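Lista: avisos-frontera
Asunto: Re: Corte del paso de Zanska y rehenes liberados
Fecha: 14 de abril

Hola a todos:

Respondo debajo del mensaje anterior porque hay dos datos que conviene corregir antes de que sigan circulando.

> Según la radio de Diludano, los camioneros retenidos en el paso de Zanska
> ya están libres. Hablan de 20 personas y dicen que el ejército entró de
> madrugada. ¿Alguien puede confirmarlo? También se comenta que la carretera
> a Jadoon seguirá cerrada hasta septiembre.

Los liberados son 19. La cifra de 20 sale de la primera lista, en la que un conductor figuraba dos veces, con el apellido escrito de distinta manera. La gobernación de Diludano publicó la lista corregida a mediodía y es la que estamos usando en el boletín.

Tampoco hubo entrada del ejército. Los camioneros cruzaron a pie hasta el puesto de Vikum, acompañados por los mediadores de los pueblos del valle, y allí los recogió la guardia de fronteras. Dos de ellos siguen en el hospital comarcal - uno por una fractura de muñeca y otro por deshidratación - y el resto ha vuelto a casa.

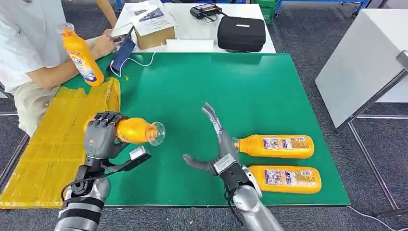

Tiempo de lectura: 2 minutos

Sobre la carretera: el tramo entre Zanska y Jadoon está cerrado a vehículos pesados, sin fecha de reapertura. Lo de septiembre se refiere al puente provisional, que es otra obra y estaba prevista desde antes. Los turismos pueden pasar de día, en convoy, con registro previo en Vikum.

Del rescate no hay nada confirmado. El grupo armado había pedido 1000 dólares por camión, según las familias, pero la gobernación niega que se haya pagado. Mientras no tengamos una segunda fuente, pido que no se publique como hecho.

Quien tenga contacto con los transportistas de Jadoon, que me escriba en privado y no a la lista. Varias familias han pedido que no se difundan nombres.

Un saludo,
Redacción del boletín de Vikum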